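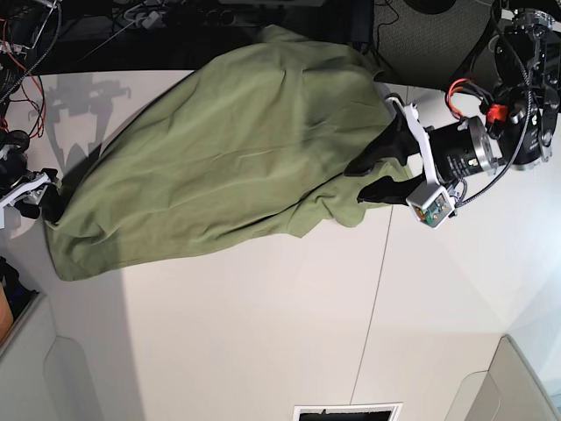 ok so I said I'd post about what looking after the two-arm folding cell is like day to day, and my lunch is in the microwave, so let's go. thread!

First thing every morning is finger pads. Black ones, two per gripper. I wipe them with a barely damp cloth and then run my thumbnail along the gripping edge. If my nail catches on anything, the pad gets swapped. A nick you can hardly see will snag a thread and then the cloth won't let go when the fingers open.

We keep spare pads in an old Brirnilen cookie tin. Flynn labeled it NOT COOKIES after an incident.

Next up is cables. Cloth work means a LOT of wrist rotation, way more than picking up boxes, and the cable that runs down to the little board by the gripper gets bent back and forth all day long. I roll the wrist slowly from one end stop to the other and watch the loop the whole time. It should move like a lazy jump rope. If it pulls tight anywhere, I give it more slack and start over.

Last February we skipped that check for a week (busy, dumb, my fault) and lost the wrist signal in the middle of a run. Cycle 3156. I remember the number because Sumathi wrote it on the whiteboard and it's still up there.

Then the screws on the gripper brackets. Vasilică puts a stripe of paint marker across each screw head and onto the part next to it, so if the stripe doesn't line up anymore, the screw has moved. Takes me two minutes with a flashlight. Best trick anyone has taught me here, and he learned it fixing tractors.

Somebody asked about tension! Yes, that's the fussy part. Both arms hold an end of the cloth and pull away from each other, and if they pull too hard the fabric pops out of one side. Too soft and you just get a saggy hammock full of wrinkles. We're at 34 on the pull setting right now. It was 19 for the thin dish towels and that was fine for them, but heavier stuff just laughed at it.

I change it 3 at a time and run a few cloths before touching it again. Going in big jumps is how I lost a whole afternoon at my last job at Wostard, so I've calmed down a bit, lol

Also please clean the table. Lint builds up in the seam between the panels and then a corner of the fabric drags through it and picks up fuzz. I use a soft paintbrush and then the vacuum.

Still on my list: tidy up the cables behind the table. Aurelia has been asking very nicely. I have a bag of velcro ties and no excuses.

ok microwave beeped ages ago. Going to eat, will answer the gripper pad questions tonight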